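Driltlow Cell — Perception and Control Software Checklist
Inspected May 24, 2018

1. Camera streams open in Major. Pass.
2. Wrist-to-base transforms loaded. Pass — reload after any mount change.
3. Planner speed limit at 25 percent. Pass.

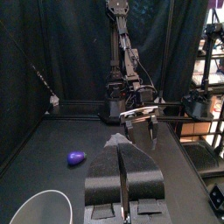
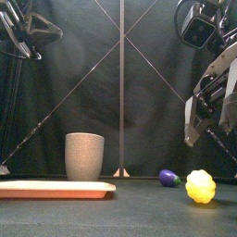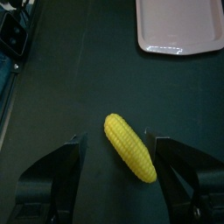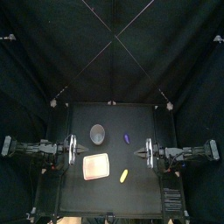
Camera views, toy food items on the tabletop.

4. Stop command logged within 20 ms. Fail. Retest after the Flandeo update.
5. Log retention set to 96 hours. Pass.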